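Practical 3: Recording demonstrations by remote control

Read this handout before your slot in the Virnulcombe simulation room. The task is pick and place with one pear, driven from the hand controller in the Filis simulator. 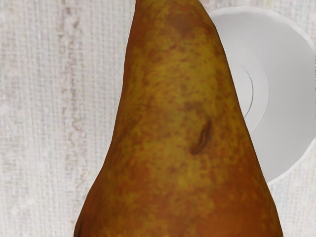
Robot Learning course team, Jääskeläinen Building
Revised 13 February 2023

A demonstration is a list of time steps. Each step stores the joint positions, the gripper opening, the command you sent and the camera views. The policy is later trained to give the same command from the same views, so pauses and corrections are learnt along with the rest.

1. Approach
Load scene 111 and start recording. Bring the gripper over the pear with the fingers open. Keep the speed low and change direction as little as you can. 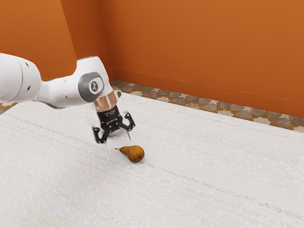

Small errors in height matter more than small errors to the side. Check the height in a second view before going lower, and release the trigger if the two views disagree.

2. Descent and grasp
Lower the gripper until the fingers are on either side of the fruit. Stop, then close. Do not close while moving down.
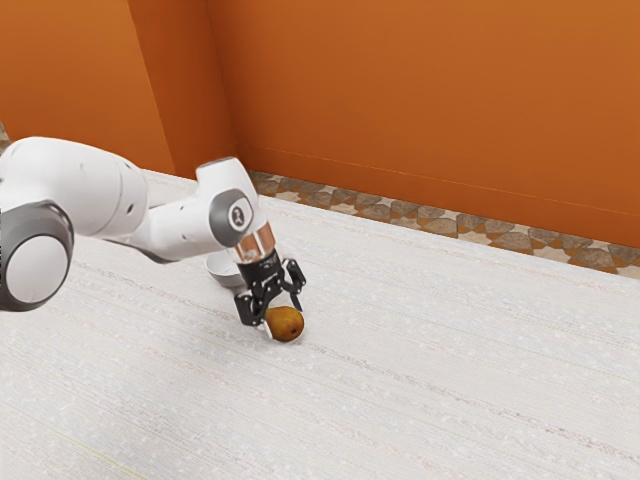
3. Lift, place and save
Raise the arm straight up, move across, lower and open. Mark the episode as success or failure before resetting. Failed episodes are kept in a separate folder and are not used for training in this practical.

Some views will contain no part of the arm at certain steps. Leave those steps in.
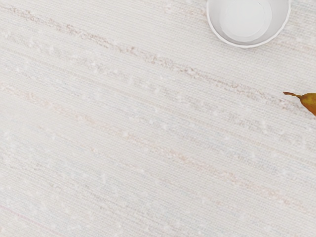

Trimming one view puts it out of step with the joint record. The loader then rejects the whole episode.

Files go in the Ernunia share under your group number. The reference set holds 522 episodes. Written reports are due in May.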